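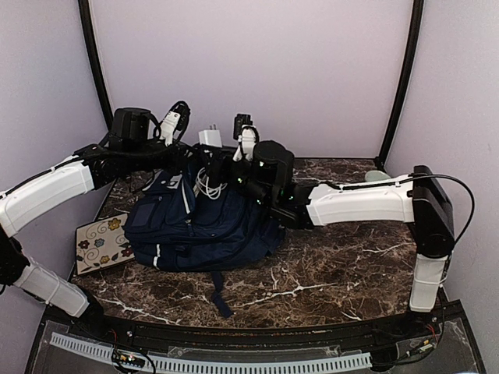
Buy the arms last, one reader wrote after our spring piece on small automation budgets, and you will spend less on everything else. The note went on to say that the writer's own shop had done it the other way around and was still paying for a table that didn't fit.

It's good advice, and few buyers follow it. The arm is the part with a price tag and a spec sheet, so the arm gets picked first. Then the budget has to stretch over everything the arm needs: something to stand on, walls, power, cable runs, cameras, spare fingers, a computer, and the hours of whoever keeps it running. On a two-arm bench cell of the kind now turning up in labs and packing rooms, those items can take up half the request.

We spent part of the spring looking at how one group planned its purchase, line by line, and what it would change in the next round.
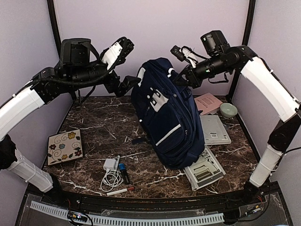

BRITSTEAD, April — The request that went up for approval here was two pages long. The first page covered the arms and their motors. The second covered everything else, and it was revised four times.

The work itself is easy to describe and hard to do. Two arms handle a soft bag and an assortment of small things on a table. A backpack sags and changes shape whenever it is touched, and a charging cable has no fixed shape at all. Equipment that does fine with boxes can do badly with cloth, so the group had to decide early how much to spend on gripping and how much on seeing.

It got three quotes. Pelkonen offered a complete cell, delivered assembled, with a service contract. Rosau offered arms and mounts only, with the buyer to supply the enclosure. Lovelance quoted for a kit that sat between the two, with the frame included and the wiring left to the customer.

The complete cell was the most expensive on paper. Once the group added its own labor to the other two, the gap got a lot smaller. Wiring the Lovelance kit was estimated at 40 hours. Designing and building an enclosure for the Rosau arms was never estimated properly, and that was one of the reasons it dropped out.

The group bought the kit. The wiring took longer than planned, mostly in routing cable along the arms so that it wouldn't snag at the joints. Nobody had put a price on cable ties, clips, or trunking. The line was added later under "sundries" and came to $600, which included a second set of leads bought after the first set proved too short.

A few other items were left off the first version:

Spare gripper fingers and finger covers. They wear, and they get changed when the task changes. The group now keeps a full spare set for each arm.

Wrist cameras. The first budget had one spare for the whole cell. The second has two.

Floor space. The enclosure fit the room, but the door to the supply closet behind it would no longer open all the way.

Objects. This was the smallest line and the one that caused the most discussion. A cell like this needs ordinary things to work with, and they have to be replaced as they wear out.

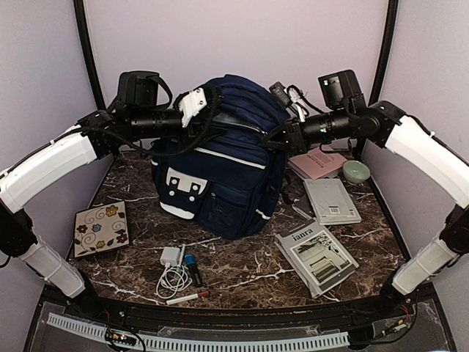
The objects line ended up at $900 for the year, which struck the people signing the request as high. The argument for it was simple. If the only items on the table are the ones the cell was set up with, the group learns how well the arms handle those items and very little besides. Bags, books, pens, and chargers are cheap next to a motor, and a wider mix makes the expensive parts more useful.

The bigger surprise was time. Clearing the table, laying it out again, and checking the arms was budgeted at a few minutes per session. In practice the group plans on 45 minutes a day for it, spread over the shift. That is paid time, and over a year it costs more than the cameras do.

Service is still an open question. Lovelance sells an annual plan, and the group turned it down for the first year in favor of a small repair fund. The fund paid for one elbow joint and a replacement circuit board. Whether that was cheaper depends on how the downtime is counted — the cell was idle for nine working days waiting on the joint, and no figure was ever attached to those days.
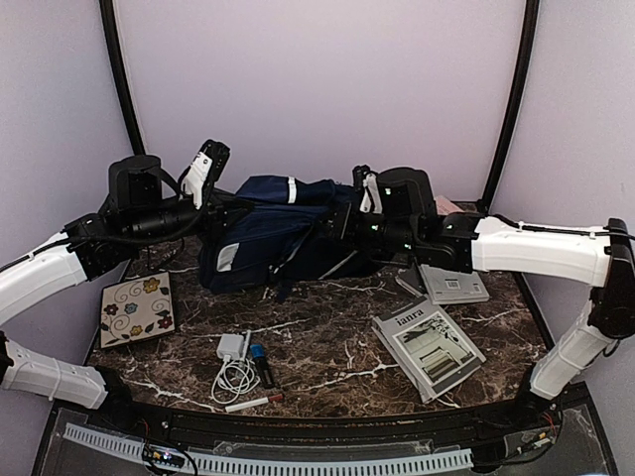

Two arms meet above a navy-blue bag, with a charging adapter and coiled cable near the front of the table.

For the next round the group has rewritten its template. Arms are now on page two. Page one starts with the task, then the room, then the hours, and the hardware is chosen to fit what is left. Shipping and import fees get their own line, and so does the disposal of packing crates, which Britstead charges for by weight.

A second cell is on the list for the fall. Quotes have been requested from Rosau and Lovelance. Pelkonen has been asked to price its enclosure without the arms and had not replied when this issue closed.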